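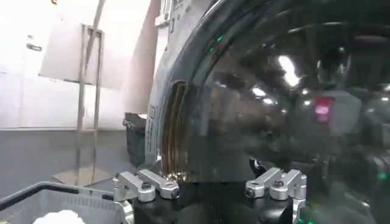 Camine Opens Its Spring Polishing Bench in Bainbridge

BAINBRIDGE, April. Hi, I'm Lụa Phùng, and I run Camine, the little repair and refinishing shop on the corner across from the bakery. I don't write many press releases (this is my second, and the first was mostly a phone number), so bear with me!

We're opening a polishing bench to the public this month. If you've got something at home that used to shine and doesn't anymore, you can bring it in, sit down next to one of us and learn how to look after it yourself. Lamp bases, kettles, trays, old radio housings, whatever fits on the table.

I have a real weakness for glossy black. On a good black curve you get the ceiling lights as bright white blobs, all stretched out, and the rest of the room goes dim and bendy behind them. Put a silver-gray rim beside it and a bit of ribbed bronze just inside that, and I'm happy for the afternoon. It's also the hardest finish to keep nice, so that's where our first sessions start.

Sessions run two hours, beginning at 10 in the morning or 4 in the afternoon, and there are 184 places between now and the end of spring. Each place costs $19 and that covers cloths, cleaner and coffee. You keep the cloths. Please don't wash them with fabric softener, it leaves a film and then you'll be back asking me why everything looks foggy.

The bench is run with my business partner, I-hsuan Hsiao, who came over from the Stadville shop last year and has refinished 388 pieces since then. She keeps a notebook of every one.

"People rub too hard," I-hsuan says. "They see a smear and go at it like a burnt pan. Use a clean cloth, hardly any pressure, and look at it from the side under a lamp. If there are small printed labels on the rim, go around them, because once the lettering's gone I can't put it back."

Grooves get their own half hour. Dust loves a ribbed band, and a cloth just skates right over the top of it, so we use a soft dry brush and work along the lines (never across!). I did it wrong for years and have a scratched tray to prove it.

We're also bringing in Plusa, our own house cleaner, in a smaller bottle. We've made 2,000 of them for the season. It has no scent, which a few of our regulars asked for pretty loudly.

A few practical bits. Pieces should be unplugged, empty and light enough for you to carry in on your own. We can't take anything with a cracked surface at the bench, but leave it at the counter and I'll give you a repair price. Kids 12 and up are welcome with a grown-up. Parking is behind the building, and the back door sticks, so give it a shove.

To book a place, stop by the shop or call during opening hours and ask for me or I-hsuan. Reporters are welcome at any morning session, and bring something dull with you!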